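Capítulo 3
Reunir ejemplos: el taller antes del modelo

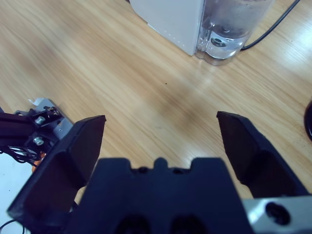
Figura 3.1. La pinza abierta sobre la mesa, vista desde la cámara de muñeca. Al fondo, un aparato blanco con depósito de agua transparente.

¡Por fin llegamos a la parte en la que se ensucian las manos! En los capítulos anteriores hablamos de políticas, de funciones de pérdida y de redes que imitan – todo muy elegante, pero ninguna de ellas aprende nada sin demostraciones, y las demostraciones hay que grabarlas una a una, con paciencia y un brazo bien calibrado.

Seguiremos de principio a fin la colección Undlow, grabada en el laboratorio de Jodolville: 158 episodios de 60 segundos como máximo, todos teleoperados. De ellos, 13 se apartaron para validación antes de entrenar. Es un conjunto pequeño, y eso lo hace estupendo para estudiar, porque cabe revisarlo entero en una tarde y discutir cada episodio con calma.

Conviene mirar despacio lo que ve la cámara de muñeca. Los dos dedos ocupan buena parte de la vista, la madera devuelve un reflejo arriba a la derecha y los objetos del fondo asoman solo en parte. Con esa información, y con las posiciones de las articulaciones, tendrá que decidir el modelo. ¿Bastará? La pregunta nos acompañará durante todo el capítulo.

Al terminar, el lector sabrá redactar un protocolo de grabación, variar las posiciones iniciales con criterio y reconocer un episodio que conviene descartar (los hay preciosos, y aun así sobran).

Materiales relacionados
Capítulo 2. Imitar o explorar
Cuaderno de prácticas Meng: sincronizar cámaras y articulaciones
Anexo Gultska: plantillas para anotar episodios

Última actualización: diciembre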